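Home | Kitchen | Laundry | Cupboards | Ask a question | Search

Chopsticks, caddies and drainers: your questions, with my doubts attached

Musa Eze answers readers' questions on small kitchen storage. Last revised 2021-09-26.

Do I need a special caddy for chopsticks?

No. A jam jar will hold them. I'd go further and say that most of what is sold as "chopstick storage" is a cutlery caddy with a higher price. If you already own a cutlery caddy, try it for a fortnight before you spend anything.

Are the ones with a stepped shape any better?

A bit, and less than the shops make out. The idea is that long things go in the tall part and short things go in the low part. Fine for teaspoons. Chopsticks are all much the same length, so in the low section they lean right out over the worktop and get knocked by every passing sleeve. I keep mine at both ends anyway, out of stubbornness, and I do knock them.

Does it matter if the front is open or solid?

I used to say it didn't. I've come round to the open kind, mainly for wooden chopsticks, which I don't like shutting up in a solid tub while they're damp. Whether the openings are arches, slots or little hearts makes no difference that I can find. You are paying for the look.

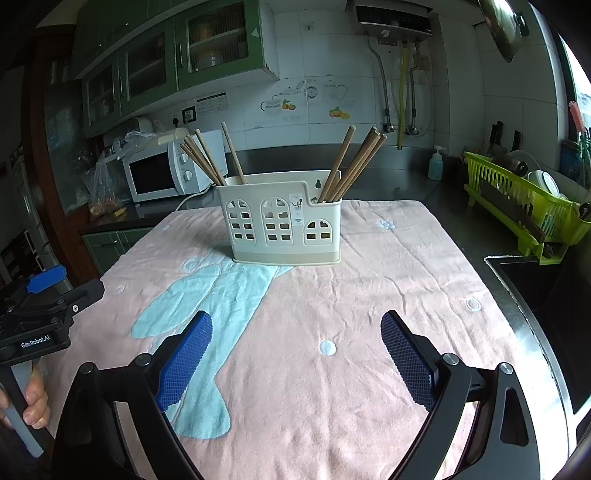

The other thing to check is the floor of the caddy. If it has no holes, water collects down there whatever the front looks like, and you find out by smell. Turn it over in the shop. If the packaging won't let you see underneath, I'd leave it on the shelf.

Should it stand on a towel or a drip tray?

A towel, for me. It goes in the wash with the others. Drip trays need scrubbing, and I have yet to meet anyone who scrubs one as often as they claim. Change the towel every day or two, and don't leave a wet one under there over a weekend away.

Mine has a hanging slot. Is it worth using?

Try it empty, then full. A keyhole slot is only as good as the screw behind it, and one screw lets the whole thing swing when you pull a spoon out. Stick-on hooks are worse. The Zedero hook I tried let go on the second evening. Standing on the worktop is dull but it stays where it is.

Tadeo Godoy writes to ask if antibacterial plastic is worth the extra.

I wouldn't pay it. The Omamis caddy says so on the box and mine still grew a slimy patch in the corner by November. Hot water, washing-up liquid and an old toothbrush sorted it out.

Points up or points down?

Eating ends up, so they aren't sitting in whatever has dripped to the bottom. Some people say down, to keep fingers off them. Wash your hands first and the argument goes away.

How long do wooden chopsticks last?

Drornusden promises 1,000 washes for theirs. I don't know who did the washing. Throw them out when they go furry, split, or smell of anything after rinsing.

Can the caddy go in the dishwasher?

Look for the mark on the base. With no mark, I do it by hand, as a warped caddy rocks for ever after.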